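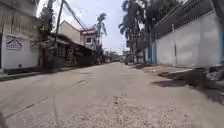
Topic: Concrete or asphalt for small streets?

tonov_37
Posted Monday, 9:14 am
Our town wants to repave the lanes behind the market. The office says asphalt. I think concrete is better for narrow streets, but my neighbors do not agree with me. What is your experience?

jutura_lane
Concrete, if the ground below is prepared well. My street is older than me and we still drive on it. The cracks are ugly but they do not hurt the car.
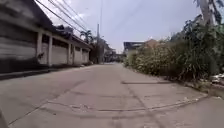 Reply #3

peixoto
I must disagree with jutura_lane. When a pipe breaks under concrete, they cut it and put a patch, and the patch never has the same level. With asphalt the repair takes one morning. We had 2 water repairs in one year and now every truck wakes me up.

tonov_37
Thank you, this is a good point. I did not think about the pipes. Our lane is 613 meters long and the water line is very old, so maybe they should change the pipes first
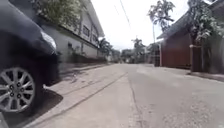

and only after this decide about the surface. I will ask at the meeting in October.

nusto_b
Peixoto, your problem is the bad patch. The material is not guilty. If they compact the soil before they pour, it stays flat. Also, please ask about the finish. Very smooth concrete is slippery in rain.
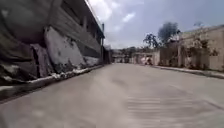

Concrete street, light gray surface

peixoto
We can agree about the soil. But who will check it? In my town the contractor checks himself.

jutura_lane
Then write it in the contract, with a test every 100 meters. We did so.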